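Risto hand-held gripper, four weeks in
Review by Reginald Kasprzak

I should say up front that I came to the Risto as a person who folds laundry for a living, or near enough. My job at Pramthorpe is to show the arms how household chores are done, and for the past year that has meant sitting at a desk with the Szabo remote-control rig, two joysticks and a headache. So when the Risto arrived in April and I was told I could just pick it up and go do the chore wherever the chore happened to be, I was ready to like it, and mostly I do!

The idea is simple. You hold the thing, you squeeze, the fingers close, and the camera on top records what you did along with how wide the jaws were open. No arm in the room, no cables across the carpet, no waiting for the base to home itself. I've now logged 900 takes with it, nearly all of them clothes and bedding, and my shoulders feel better than they have in ages.

Soft things are where it earns its keep. On the Szabo rig I could never tell how much of a sock I had until I lifted it, and by then it was usually too late. With the Risto you feel the cloth bunch up in your own hand, so you slow down without thinking about it, and the takes come out smoother – my reject pile has shrunk a good deal.
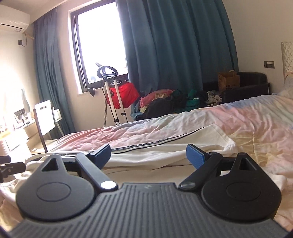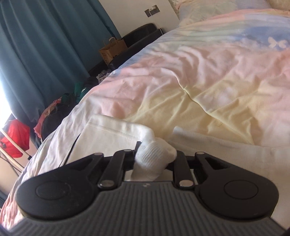 Beds are a mixed blessing, I'll admit. A duvet moves when you lean on it, and the fingers will happily pinch the cover along with whatever is lying on top. My trick is to come in low and slide one finger under a hem or a cuff before squeezing. It took me a full Wednesday to get that into my wrists, and I still forget after lunch.

Now for the grumbles. The trigger spring is stiffer than it needs to be, and after 80 takes in a row my forefinger lets me know about it. The wide camera also loses detail against a bright window, so I plan my day by where the sun is. And the Rastidley software that comes with it is fussy – it starts to crawl once you have more than 2000 takes in one folder, which my colleagues found out on the shared drive before I did.

Would I buy it again? For shirts, socks, towels and that sort of thing, yes, gladly. For heavy pots or anything that needs a firm twist I'd keep the Szabo plugged in. If they soften that spring I'll have very little left to complain about. Four stars from me, and I've already asked for a second one so I can try folding sheets with both hands.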